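Tornex Hand-Held Demonstration Gripper
Sold singly or as a left and right pair

The Tornex lets an operator show a robot a task by hand, with no arm on site. Hold the gripper, do the job, and the recording goes to the Marnus software for training.

Blue textured finger pads
Black plastic body
Recording time per charge: 90 minutes
Warranty: 2 years

Pairs are matched before shipping – please don't mix units from separate orders. Riaan Steyn handles setup questions for both versions.

Household tasks such as packing a box or clearing a table are usually recorded with the pair.

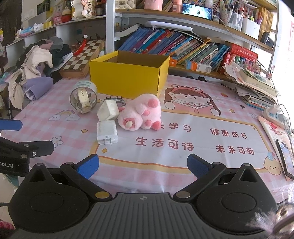
Short takes are easier to sort later, and a failed grasp can be marked in Marnus without stopping the session. Replacement pads ship in packs of 2. The Proller wall dock is sold separately.

Page updated Sep 27, 2024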